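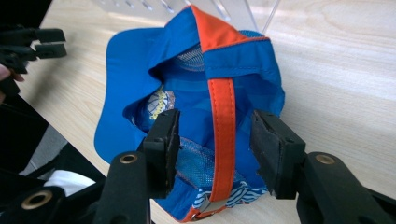
Gorra azul con ribetes naranjas y hebilla metálica.

Mochila Tolero de 40 litros: una temporada de uso

Noviembre
Por Ragnheiður Riis

Compré la Tolero en primavera para sustituir una mochila de 60 litros que siempre acababa medio vacía. La fabrica Eskildsen y se vende en una sola capacidad, 40 litros, con dos largos de espalda. La mía es la larga. Desde entonces la he llevado en varias salidas de fin de semana y en la travesía de Pumthorpe a Plondthorpe, 288 kilómetros con un desnivel positivo acumulado de 3.418 metros. Casi todo lo que cuento sale de esa ruta, que hice durmiendo en tienda y comprando comida por el camino.

La pagué yo, a precio de tienda y sin descuento.

Espalda y ajuste

El panel dorsal es de malla tensada sobre un marco curvo. Deja pasar aire, pero también aleja la carga del cuerpo, y eso se nota en cuanto se mete algo pesado en la parte de fuera. Los dos primeros días fui con el hornillo y el gas en el bolsillo frontal y la mochila tiraba hacia atrás. Al pasarlos dentro, pegados a la espalda y a media altura, el problema desapareció.

El cinturón lumbar es ancho y firme. Al principio me pareció rígido y me dejó una rozadura pequeña en la cadera izquierda, que se curó sola hacia la mitad de la travesía. Los tirantes tienen menos relleno que los de mi mochila anterior y no los he echado de menos. La cinta del pecho sube y baja por un carril. El carril derecho va duro y hay que usar las dos manos, lo que resulta incómodo si se está caminando con bastones.

Un consejo para quien la estrene: aflojarlo todo, cargar el peso real, cerrar primero el cinturón y solo después tensar los hombros. Con la mochila vacía no se aprecia nada.

Qué cabe y cómo la cargo

Cuarenta litros dan para más de lo que parece si el saco comprime bien. Abajo meto el saco y la ropa de dormir. Encima va la tienda, sin las varillas, que viajan en un lateral. Luego la comida, el hornillo y el cazo, y arriba del todo el impermeable y una capa de abrigo. Con comida para cuatro días cerraba sin forzar; con cinco tuve que sacar la tienda fuera.

La seta tiene dos bolsillos. El exterior es amplio y se abre sin quitarse la mochila si alguien echa una mano. Ahí llevo la gorra, los guantes finos, el frontal y algo de comer. Conviene una gorra blanda, de las que se doblan hacia dentro y recuperan la forma con un par de tirones, porque la cremallera no perdona una visera dura. El bolsillo interior es plano y lo uso para documentos y llaves. El enganche para las llaves es de plástico y preferiría que fuera de metal.

Los bolsillos laterales son lo peor resuelto. Están cortados muy altos y, con la mochila llena, volver a meter una botella de litro exige doblar el brazo de mala manera. Acabé usando botellas más estrechas.

Lluvia

Llovió cuatro días. La funda viene incluida, en un compartimento de la base, y cubre bien salvo por la zona del cinturón, donde se forma una bolsa de agua. El tejido principal aguanta la llovizna durante una hora o poco más. Después empieza a calar por la costura de la base. Nada de lo que llevaba dentro se mojó en serio, pero todo lo importante iba en bolsas estancas y recomiendo hacer lo mismo.

El secado es lento. El acolchado lumbar guarda la humedad y a la mañana siguiente seguía frío al tacto. 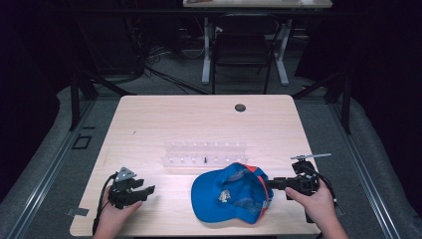
Desgaste

Según mi cuaderno, la mochila ha hecho ya bastante camino además de la travesía, y el estado general es bueno. La base tiene dos roces superficiales, de apoyarla en piedra. La malla del bolsillo frontal se enganchó en una zarza y tiene un agujero del tamaño de un guisante que no ha ido a más. Una de las cintas de compresión empezó a deshilacharse por la punta; la quemé un poco con un mechero y ahí sigue. Las cremalleras corren igual que el primer día.

Escribí a Eskildsen por el carril duro de la cinta pectoral. Contestaron en una semana y me ofrecieron cambiar la pieza. Todavía no la he mandado, por no quedarme sin mochila en otoño.

Limpieza

A mano, en la bañera, con agua templada y jabón neutro. Hay que vaciar los bolsillos antes, incluido el de la funda, donde siempre queda tierra. Aproveché para lavar lo demás que había sudado durante el verano: la gorra, los guantes y las fundas de los bastones. La mochila la colgué boca abajo a la sombra y tardó dos días en secarse del todo.

A favor

Ventilación de la espalda.
Cinturón que reparte bien la carga.
Funda de lluvia incluida.
Bolsillo exterior de la seta, grande y accesible.

En contra

Bolsillos laterales demasiado altos.
Costura de la base poco resistente al agua.
Secado lento del acolchado.
Enganche de llaves de plástico.

Para quién

La veo adecuada para travesías de varios días con material ligero y puntos de compra cada tres o cuatro jornadas. Quien lleve tienda de dos plazas para él solo, saco de invierno o equipo de fotos va a quedarse corto. Para salidas de un día es demasiado grande, aunque comprimida no molesta. Yo la volvería a comprar en el mismo largo de espalda, y la próxima primavera la llevaré otra vez a Plondthorpe, esta vez por el camino de la costa.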